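Kasix grasp add-on for Fenamero: good fun until it lets go

Three stars, and it would have been four if the release fault hadn't eaten most of my September.

I bought the Kasix add-on (£183, one seat) so I could try out pick-and-place jobs in Fenamero before letting them anywhere near the real arm at Jadthorpe. Setting up is lovely. You pick your arm, pick your gripper, chuck a few household bits on a table and off it goes. I had it running before my tea went cold, and the contact shadows are good enough that I keep leaning in to look at them!

Then I left it going overnight. I asked for 1000 runs and it stopped at 383 with no warning, just a grey box saying "grip state unknown". Fair enough, things crash. What bothered me was the restart. When you press Resume, the add-on forgets it's holding anything and sends the fingers to fully open before it does anything else, wherever the arm happens to be. On screen that's a dropped block. With a real arm plugged into the same controller it's a dropped whatever-you've-got, possibly on somebody's hand.

Support did reply, quite quickly too, and told me to untick "home gripper on resume" on the third settings page. It's ticked by default, which I think is daft for something sold as a safe place to practise. The log does record the event (code 1587, if you're searching), but you have to go and dig for it.

My way of checking for the fault is to pause mid-carry, save, close the lot and resume. I use the bowl job for it, with the yellow block pinched between the two black fingers and held over the patterned bowl, as it's dead easy to spot if the grip has gone. Do that with your own set-up before you connect any hardware, and keep the stop button within reach when you do.

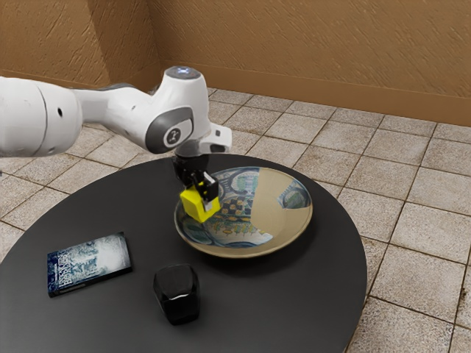
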